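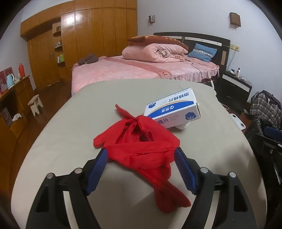

Hide glue trials, second batch

Continued from the page with the coffee ring. I prepared the glue again from the Drereck granules, because the Lallance ones smell bad already in the bag and I don't trust them anymore. Soaked overnight in cold water, 20 g to the small jar, then into the water bath. The thermostat is still reading wrong. I set it by the old glass thermometer and ignored the display.

Test pieces are beech on beech, grain parallel, both faces planed the same morning. I warmed one half of them on the radiator before gluing and left the other half as they were. Open time on the cold pieces was very short, the glue was already like jelly before I had the second clamp on. On the warm pieces I had enough time to slide the joint and to look at it.

Clamped 5 hours. Squeeze-out was cleaned with a damp rag while it was still rubbery, this is much easier than to wait until it becomes hard.

Question for whoever reads this: does the fish glue on the top shelf belong to the Foley chair? The label says only 3449 and I can't find this number in the job book. Please write the answer here on the page.
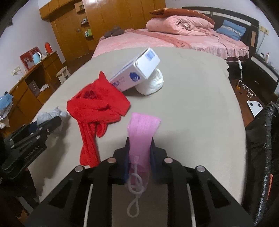
Sterbridge, February

Broke the test pieces in the vise. The warm ones failed in the wood, with long fibers standing up on both sides. The cold ones opened clean along the glue line, and one of them I could open with my hands. So the radiator stays in the procedure – also for the small blocks, which I used to glue cold out of laziness.

I kept the rest of the pot in the fridge and heated it a second time. It got thinner and needed a little water, but the hold seems the same. A third heating I would not do for a chair. For paper labels it is fine.

Humidity in the room went up to 80 percent during the rain, so the drying times in this batch should not be compared with the autumn ones. I marked them with a pencil cross.

Still to do: repeat the cold pieces with a bit of urea in the glue, and order new cauls. The short ones are bent.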